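Clearing a shared work table: speaker notes
Vinholm site talk, February, evening slot
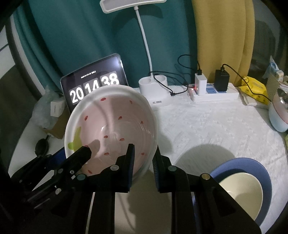 Slide 1. Scope. One table, one outlet, several users. The talk covers what stays on the surface, what goes back to the shelf, and how the power side is laid out. Chairs and floor are in the Lamptey handout, so skip them if asked and point to the back page.

Slide 2. Sort by use. Three groups: fixed items (lamp, power strip, clock display), daily items (wipes, tissues, bowl), and everything else. Everything else leaves the table at the end of the shift. Read the list once and move on.

Slide 3. Power. The strip lies flat at the right side. Chargers go in with their cables running away from the work area. Point out the red indicator light on the strip. Cables that loop up from an adapter get caught by sleeves — route them behind the lamp base. Do not coil a cable tightly while it carries a load.

Slide 4. Lamp. Gooseneck type, white, with two round pen cups in the base. Pens go in the cups and nowhere else. Set the head over the middle of the table and leave it there.

Slide 5. Clock. A tablet propped upright with a flip-clock page. Anything tall in front of it hides the lower part of the screen. Fix: move the tablet back or the tall item sideways. Pause for questions.

Slide 6. The bowl. White ceramic outside, pale pinkish inside, red dots like strawberry seeds, a leaf near the rim. It gets handled more than anything else on the table, so give it a set spot well in from the edge. Put it down on its foot when finished.

Slide 7. Wipes and tissues. Tissues at the bottom, wipes on top, far right. Close the flap. Refills are stock number 2103 in the Trakosik list; the old number, 1091, no longer works.

Slide 8. Timing. The Ister room took 51 minutes the first time, most of it spent on cables. The second pass took 40. Give both figures, and say that the room had a longer table.

Handouts by the door. Check the microphone before slide 3 — the battery ran low last time.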